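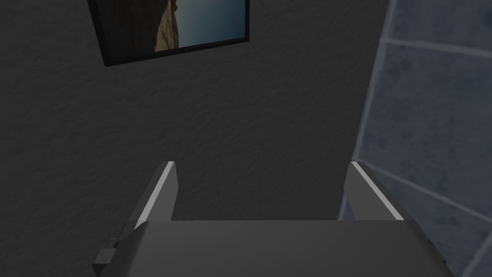 Where can people look up the Stillcombe surname index?

At the local studies room in Stillcombe library, where it can be used free of charge from Tuesday, and on the Kusuma family history website, where searching is free but copies of entries have to be paid for.

Home News Surnames Parishes Contact

Stillcombe surname index opens to the public

Last updated: 4.15 pm

An index of more than 2,000 surnames found in the parish and manor records of Stillcombe has been completed and will open to the public next week.

The index brings together names from baptism, marriage and burial registers, the surviving manor court rolls, churchwardens' accounts and a run of apprenticeship papers that had not been listed before. Each entry gives the surname as it was written, the document it comes from, the year if one is given, and a link to other spellings that the editors believe belong to the same family.

Mawar Wattimena, who edited the index, said the spellings had taken longer than the reading. One family of tanners appears as Tolleverey, Tallavry, Tolfrey and, in a single burial entry, Tofry. All four are now listed under one heading, with the original spelling kept beside each entry.

"We haven't corrected anything," she said. "If the clerk wrote Tofry, it says Tofry. You can disagree with where we've put it and go and look at the page."

The earliest names come from the court rolls, the oldest of which are in Latin. Many of the people in them have no fixed surname at all and are described by their work, their father's first name or where they lived. The editors decided to include these descriptions only where the same one was used for at least two generations. By that rule 130 names from the rolls were accepted and a further 200 were put in a separate list, which can be searched but is not linked to later families.

Larasati Osman, who transcribed most of the rolls, said the separate list should be used with care. A man called "atte Welle" in one roll may have nothing to do with a Wells baptised in the same parish two centuries later. Printed pedigrees of several Stillcombe families make links of this kind, and the index does not repeat them unless a document supports them.

One of the changes likely to draw comment concerns the Amurmont family, whose name is given in older county histories as having arrived from Normandy shortly after the Conquest. The index has found no use of the name in Stillcombe before a land transfer in the reign of Edward III. The entry says the Norman origin is possible but that no record seen by the editors shows it. A note on the family's coat of arms has been left out, as the arms were granted to a different branch.

The registers themselves have gaps. There are no burials for most of the Civil War years, and one marriage register was damaged by damp before it was filmed. Where the bishop's transcripts survive they have been used instead, and those entries are marked BT.

Sekar Sembiring, of the local studies room, said staff would be able to help with the index but could not carry out research for visitors. There are 3 reading places with a screen, and these need to be booked. The printed copy can be used at any table without booking.

Readers who want to see the original court rolls must still apply to the county record office. The rolls are fragile and are brought out only when the filmed copy cannot be read.

Kusuma will host the online version for at least as long as the present agreement with the library runs. The search page allows for wildcards, so that a search for T*fr*y will bring up most of the tanners. Searches by first name alone will be added later. The price of copies has not yet been published.

Corrections can be sent to Endang Subramaniam at the library, with a reference to the document concerned. Family trees copied from other websites will not be accepted as evidence. The first set of corrections will be added in April.

A talk on reading old handwriting, given by Melur Liem, will be held in the library's upstairs room on the day the index opens. It begins at 2 pm and there is no charge. Copies of the alphabet sheet used in the talk will be kept at the enquiry desk afterwards.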